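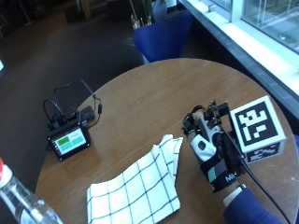
Photo: Seema Ahuja

Course materials > Video and Audio Basics > Handout 2

Reading a webcam spec sheet

Bring a spec sheet to the session, any make. We will be going through the claims on it line by line, and I would like you to arrive already doubting most of them.

Resolution first. The number on the box is the size of the picture the camera sends out. It says nothing about how sharp the lens is, or how much of the detail was made up by software on the way. The Anside we use in class offers a "high detail" mode. Compare it with the ordinary mode at your own desk, under your own lamp, and write down what you see before reading what the maker says you should see.

Digital zoom is cropping. If a camera crops to half the width and half the height, you keep a quarter of the pixels, and the rest is filled in by guesswork. Auto-framing works the same way – it moves the crop about for you. Ask what resolution is left once it has finished. The Pernalell leaflet doesn't say.

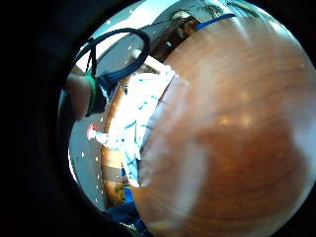
Clilport, 17/02/2020

Frame rate next. A high figure is often only available at a lower resolution, and the two are printed side by side as if you could have both. Look for the small table at the back. If there isn't one, treat the larger figure with suspicion.

"Works in low light" has no agreed meaning. In a dim room most webcams hold the shutter open longer, so moving hands smear, or they turn up the gain and the shadows fill with speckle. Some then smooth the speckle away and take the skin texture with it. Makers like to show you a still. Ask for moving footage.

Built-in microphones: "noise cancelling" may mean two microphones, or one and some software. Record yourself typing while you talk, then listen back on headphones.

For next time
1. Pick one claim from your sheet and rewrite it so that it could be tested.
2. Test it. Keep the recordings to 12 seconds.
3. Note the room, the light and the program used.

"Professional quality" isn't a claim for the purposes of question 1.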